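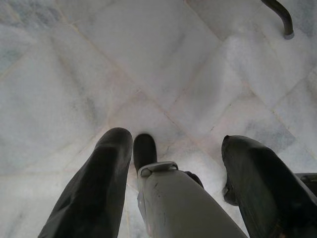

**Wanted: illustrator for a picture book, paid properly**

Unell is a small press in Brellumberg. We publish picture books, and we need someone to draw the next one. Most adverts like this promise exposure, a lively team and a dream come true. We have read plenty of them and believed very few, so please read ours with the same suspicion.

The book is called *Gallardo*. It is the story of a heron who will not leave a car park, for readers between 2 and 7. The text runs to 1,210 words, which we think is too long, and the author has agreed to cuts once the drawings exist. Expect some arguing over that.

We don't mind what you work in: ink, collage, lino, a tablet. We are doubtful about anything described as "whimsical", and we have seen enough watercolour foxes in scarves.
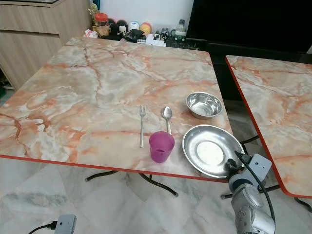 The fee is a flat one, paid in two halves, with royalties on top. Our last book, *Jellon*, has yet to earn any, so plan your rent on the fee alone. You keep your originals and your copyright. Roughs are due in March.

To apply, send us:

- up to eight pages of finished work, at least two of them showing the same character
- a few lines on a picture book you think is overrated, and why
- your usual day rate, even if you suspect we can't meet it

Please don't draw a sample heron. Unpaid tests are a bad habit in this trade — we'll pay anyone we shortlist for a trial spread.

Agents may write on an artist's behalf, but we will want to talk to the artist before we decide.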